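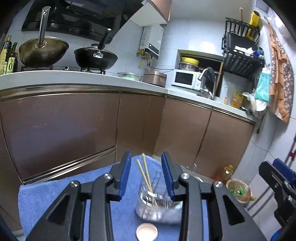 *Glass jar with chopsticks, lid in front of it, on a blue towel.*

# Custody and withdrawal safety checklist: Wusik exchange

Inspection date: 2019-10-24
Site: Cáceres office, plus remote access to the admin panel
Scope: customer wallets, withdrawal controls, the Pornetti token listing
Status key: [x] seen and accepted, [ ] open, [~] claimed by Wusik, evidence thin

I only tick a box when I have watched the thing happen or read the record myself. A slide saying it happens gets a tilde.

## 1. Cold storage

- [x] Cold wallet addresses supplied in writing
- [x] Signed message produced from each address on request
- [ ] Balances match the customer ledger
- [~] Backup seeds kept at a separate location

**Comments.** The signed messages checked out. Control of an address says nothing about what is owed against it, though, and the ledger export I was given had 3616 customer accounts while the admin panel showed a different total on the same morning. I was told the gap is "test accounts". Fine, then list them. No list by the time I left.

The backup location was described to me over coffee. I'd like to see the access log, even a paper one.

## 2. Hot wallet

- [x] Hot wallet limit written into policy
- [ ] Limit enforced by the system
- [x] Alert fires when the limit is passed
- [ ] Someone is assigned to answer the alert outside office hours

**Comments.** Policy caps the hot wallet at 2 percent of customer funds. The software doesn't know this. It sends an email when the cap is passed and carries on. I asked to see the last such email and it had been opened the next day. An email is a notice, and the policy calls it a control. Reword the policy or fix the software.

## 3. Withdrawals

- [x] Two approvals needed above the threshold
- [ ] The two approvals must come from different devices
- [x] New withdrawal addresses held before first use
- [ ] Hold cannot be skipped by support staff
- [~] Large withdrawals confirmed by phone

**Comments.** I sampled 20 withdrawals above the threshold. All had two approvals on record. In several of them the second approval came from the same machine as the first, a few seconds later. Maybe two people share a desk. Maybe one person has both logins. The record can't tell me which, so the box stays open.

Support can lift the address hold with one click and a free-text reason. One of the reasons was "customer asked". A thief with a stolen password would ask too.

Phone confirmation: no call log was offered. Ticket 1569 mentions a call but gives no time and no number.

## 4. Omitz (outside custodian)

- [x] Contract supplied
- [ ] Contract names the legal owner of the coins
- [ ] Insurance certificate supplied
- [~] Customer coins kept apart from Omitz's own

**Comments.** Wusik's home page says assets held at Omitz are "fully insured". The contract says Omitz "may maintain such cover as it considers suitable". Those are very different sentences and a customer only gets to read the first one. Take the claim down until there is a certificate with a sum, an end date and a list of what is excluded.

On separation, the contract points to a schedule. The schedule is a blank page with a heading. I checked that I had the signed copy – I did.

## 5. Pornetti token

- [x] Listing agreement supplied
- [x] Listing fee recorded in the books
- [ ] Legal opinion on whether the token is a security
- [ ] Staff holdings of the token disclosed
- [ ] Contract code reviewed by an outside party

**Comments.** The legal opinion is a two-page memo with no letterhead, written for the issuer, and its main argument is that the token has "utility". What the token can be used for today isn't stated. The white paper promises a working network in December, and the sale went ahead without one. I'm not a court and won't guess at the outcome, but I wouldn't lean on this memo for anything.

The code review is a link to a chat in which somebody says it looks good.

## 6. Incident plan

- [x] Plan exists
- [x] Contact list is current
- [ ] Plan has been rehearsed
- [ ] Customers can be told if the website is down

**Comments.** The plan is decent on paper and clearer than most I read. It is also stored on the server it tells you to shut down first. Print it.

## Required before the next visit

1. Full ledger export, with test accounts marked.
2. Approvals tied to separate devices, shown live.
3. Support's hold override removed or given a second approver.
4. Insurance wording off the home page, same day.
5. Signed Omitz schedule with words in it.
6. Independent opinion and code review for Pornetti, or trading paused.

Result: **not passed**. Reinspection in December, on site, with no change of scope. Items marked [~] count as open until the records arrive.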